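Dresari Handheld Teaching Project
Progress report to the Kapoor Fund
15th February

Work since the last report has gone mostly into collecting demonstrations at the Lirnstead office. The target for this period was 500 accepted recordings per task family. We met it for cup and mug handling and for desk clearing. We did not meet it for drawer tasks, where we are still short and expect to stay short until the second set of grippers is back from repair.

The total now stands at 1459 accepted recordings across 13 tasks. A recording is accepted when both grippers are tracked from start to finish and the task is completed without a restart. Rejected recordings are kept in a separate store and are not part of the total.
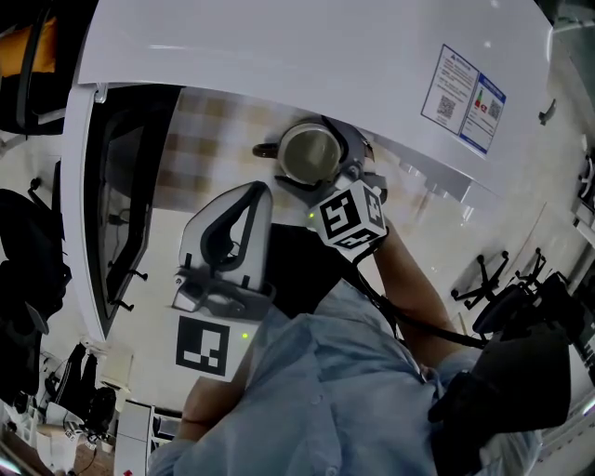

Tracking losses were the main cause of rejected recordings in the autumn, and most of the engineering time in this period was spent on them. Operators work with one gripper in each hand, and the position of each hand has to be recovered from the printed markers. The cube on top of the right-hand gripper has patterns on its visible faces, so the wrist can turn a fair way while it holds a mug and a marker is still in view. A flat marker gives less room, and two-handed tasks suffer most when the operator leans far over the desk. We have rewritten the operator instructions to ask for slower turns, and the Temar software now warns the operator when a marker has been lost, instead of leaving it to be found in review.

Training on the mug data has started. The first policy picks up a mug on the fixed arm but is poor at setting it down, and we think the recordings end too early. Nine tasks will be re-recorded with a longer pause at the end – this was not in the original plan, but it fits within the operator hours already approved.

Spending is in line with the budget apart from gripper repairs, which ran over. We ask to move the unused travel money to cover this.

Next steps are the drawer recordings, the re-recorded tasks and a first test on the two-arm station in June.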